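Home | Articles | Kitchen | Storage | Index

Dish rack

A dish rack is an open frame that holds plates, bowls and other dishes upright while water drains from them. It is also called a dish drainer or drying rack. Most stand on a counter or table beside the sink, though some hang on a wall or fit inside a cabinet.

Construction

The usual materials are coated wire, plastic, wood and stainless steel. In the rod type, parallel metal rods are held in a frame and form the surface on which dishes rest. The gaps let water fall through and air reach the undersides.
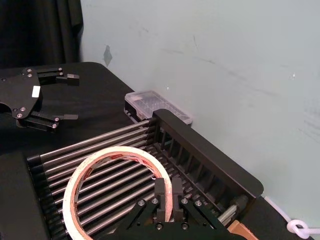

Dish rack with stainless-steel rods in a black frame, and a clear storage box near the wall.

Some rod racks have an end panel with slats or teeth, which can keep plates or lids apart. Drip trays are often sold separately. The Clurwood catalog of September lists 11 rod racks, and Pondgate makes a folding type that rolls up for storage.

Other uses

Because the rods keep flat or round things on edge, dish racks are often used away from the sink. Cutting boards, baking sheets, file folders and pot lids can all be stored in one. In workshops and craft rooms they hold sanding discs, sheet materials and rolls of tape.

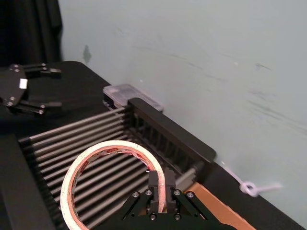

Wide rolls do best against a solid end panel. Narrow ones tend to tip or slide along the rods, and a strip of rubber matting is sometimes laid underneath.

Care

Steel rods are wiped with a damp cloth and dried. Mineral deposits may be removed with diluted white vinegar, left on for 15 minutes and rinsed off.

Categories: Kitchenware | Household storage | Drying equipment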